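Palldale Chairs: a README for the plastic chair notes

Hi, and thanks for opening the file most people skip. This folder holds my notes on cheap molded chairs from the secondhand shops and yard sales of Palldale, typed up over too many evenings. It started as a list on the back of a receipt and then became a spreadsheet, and then Ermanno Rizzi asked if he could have a copy, so now it has a README. I'm no designer. I just like plain chairs and I like writing down where they came from.

What's in the folder

chairs.csv – the main table, one row per chair, 42 rows at the moment
sellers.csv – where each chair turned up, with shop names but no home addresses
marks.txt – my typed copies of whatever is molded or stamped into the plastic
notes/ – longer write-ups for 16 of the chairs, plain text, very uneven in length
pictures/ – a small pile, not matched to the rows

If you only want one file, take chairs.csv. Everything else hangs off the chair_id column, which is a letter for the part of town and then a number. The letters made sense to me in April and I've been stuck with them ever since. F is Fikcombe Road, R is the river side, and X is anything I bought while on the way to somewhere else.
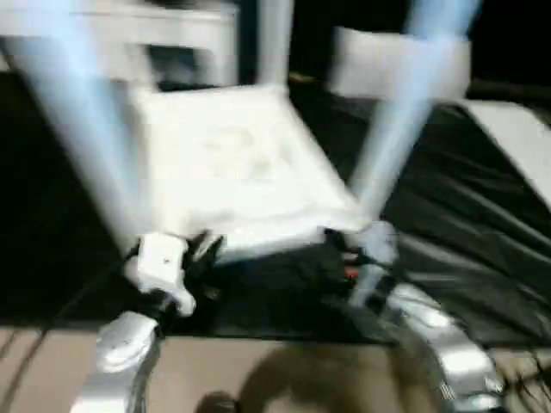

Color was the column I fought with the longest. My first version had names like "cream" and "eggshell" and "old tooth," and Samuele Bianchini very kindly pointed out that I'd used three of them for the same chair on different days. So now there's a short fixed list, and white is just white. I did add a yes/no column called tint_seen, for when a white chair goes bluish under a certain light, the way the legs go pale blue up there while the seat stays bright white. It isn't a second color and please don't code it as one! I look at every chair outdoors before I fill in the color column, and if it's raining the chair waits.

The columns in chairs.csv

chair_id – see above
color – white, green, brown, red, other
tint_seen – yes or no
arms – yes or no
stacks – yes, no, or "sort of" (sorry, but some of them sort of do)
maker – blank unless there's a mark I could read
price – what I paid or what the tag said, in dollars
wobble – 0 to 5, where 0 is rock steady and 5 means don't sit down
found – month only

The wobble score is the one people write to me about. I sit, I lean left, I lean right, I lean back a bit, and then I pick a number. There's no gauge and no clever method. I tried putting a marble on the seats for a while and all I learned is that I own a kitchen floor with a slope. The scores from before I moved the test out to the garage were thrown away and done over, so the whole column comes from one floor and one sitter. If you weigh a lot more or a lot less than I do, you'd probably get different numbers.

Maker is mostly blank, and I'd like it to stay honest. You'll see Resetti in some rows and Martinelli in a few others, and those are chairs where I could read every letter. If I could only read half the letters, the half went into marks.txt with question marks for the rest, and maker stayed empty. Please don't fill those in by guessing from the shape. Chairs get copied like mad, and two that look like twins on the lawn can feel completely different once you've got one in each hand.

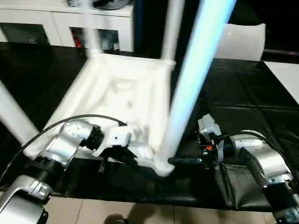
The other reason for all the blanks is that plenty of marks are worn, painted over, or buried under a price sticker that somebody put on with what must have been roofing glue. I've had luck with warm soapy water and a thumbnail. I've had bad luck with the orange cleaner, which took the sticker off R-16 and took the shine along with it. That chair has a note in its write-up and a small place in my conscience.

Things that are wrong or missing

Prices from the church sale are per pair, divided by two, so you'll see some odd cents.
Folding chairs are left out. I have opinions about folding chairs and they belong in another folder.
33 rows have a price and the rest don't. Ermanno gave me several chairs for nothing, and I left those blank instead of putting zero so they wouldn't drag the average down.
Kids' chairs are in, marked in the notes, and they have no wobble score for what I hope are clear reasons.
F-5 is listed as green. It was green when I bought it and my sister has since painted it.

Using it

Do what you like with the tables. Put my folder name somewhere if you share them, and tell me if you catch a mistake – I really do fix them, usually on a Sunday with coffee. If you want to add chairs from your own town, start a new file with the same columns and pick letters I haven't used. Please keep the wobble scale as it is, even if you'd like it to go up to ten (Samuele, I mean you).

Latest changes

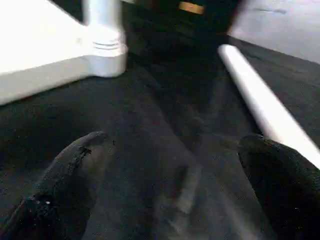 Palldale, Thursday, October 9, 2025

Added the last of the Fikcombe Road chairs and fixed the spelling of Martinelli, which I'd had with one L in two places. Took out a duplicate row on the river side. The stacks column now says "sort of" everywhere it used to say "kinda." Still to do: the write-up for X-16, and a proper look through the box of garden chairs that Samuele says he's been holding for me since the spring.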